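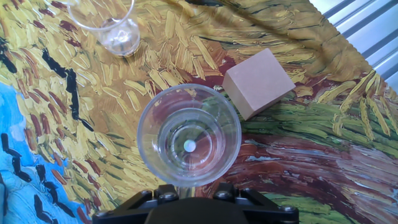 Clear glasses and a wooden cube on the painted-look cloth, from the camera at the arm's wrist.

Girkgate lab claims robot arm can find a clear glass on a busy cloth

10/03/2018

Clear glass is a pain for robots. Depth cameras tend to look straight through it, and an ordinary colour camera mostly sees whatever is behind. So a claim from the robotics lab at Girkgate that its arm can find and lift a drinking glass off one of the busiest tablecloths you could buy is worth a look. It is also worth a few questions.

The method is called Venter. In short, the arm doesn't try to work out the shape of the glass in one go. It moves its wrist camera a little, takes another picture, and looks for places where the pattern underneath bends or jumps in a way that a flat cloth would not. Those places are joined up into a rim and a base, and the gripper is sent to the middle of the rim. There is no depth camera involved, and the lab says the extra views add 5 seconds to each pick.

The cloth is a print in the manner of Van Gogh, blue on one side and yellow wheat on the other, with thick strokes running every which way. The lab calls this a hard case. It may well be, although you could argue the opposite. If your method depends on watching a pattern bend, then a cloth with this much pattern gives it plenty to work with. A plain white tablecloth, the sort found in most dining rooms, would give it almost nothing, and the lab's report has no results for one. 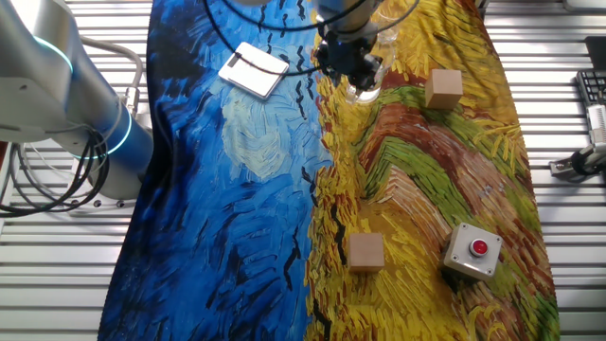 The test itself was 200 picks. The report says the arm got hold of the glass "in the large majority" of them, and then gives a bar chart without numbers on the side. A pick counted as good if the glass left the cloth and stayed in the fingers for two seconds. That is a short time to hold a glass. Anyone who has washed up knows that the trouble often starts later, when you go to put the thing down, and putting it down was not scored at all.

Wooden cubes were left on the cloth as distractors. They are easy to see and nothing like a glass, and it is hard to imagine a decent system mixing the two up. A clear plastic bottle or a crumpled bit of film would have been a tougher neighbour. Two glasses touching would have been tougher still, and the report says such layouts were left out "to keep the labels clean".

The comparison is a bit thin, too. Venter was set against one older method that works from a single picture, and it did better, as you would hope from something allowed several looks. What we'd want to see is the older method given the same extra views and the same extra time. The lab says that is planned for April. 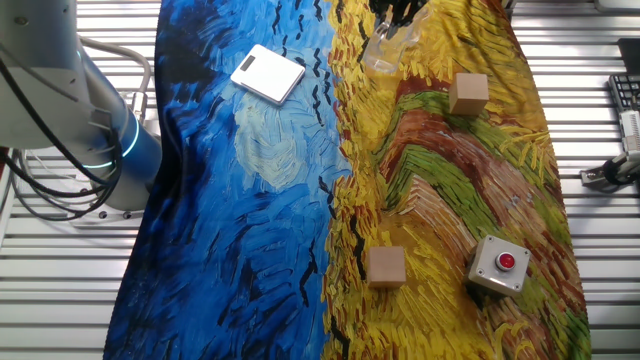
Lighting is the other worry. All the picks were done at one bench, under the same lamps, with the same arm and the same cloth. Bright spots on a rim move when the camera moves, and the report admits that Venter uses them as well as the bending pattern. It does not say how much of the result comes from each. Put the bench beside a window on a sunny afternoon and the answer might change a good deal.

None of this has put off Tronenier, which makes kitchen handling equipment and part-paid for the work. Its notice about the project says the method is "ready for the real world" and mentions a trial in the glass-washing area at its Presteck site. No start date is given, nor any word on how many breakages would count as too many.

The idea at the heart of it is sensible, and cheap, as it needs only a camera many arms already carry. Girkgate has promised to release the pictures and the code, though not the full log of failed picks. We have asked for the log and will add to this item if it arrives.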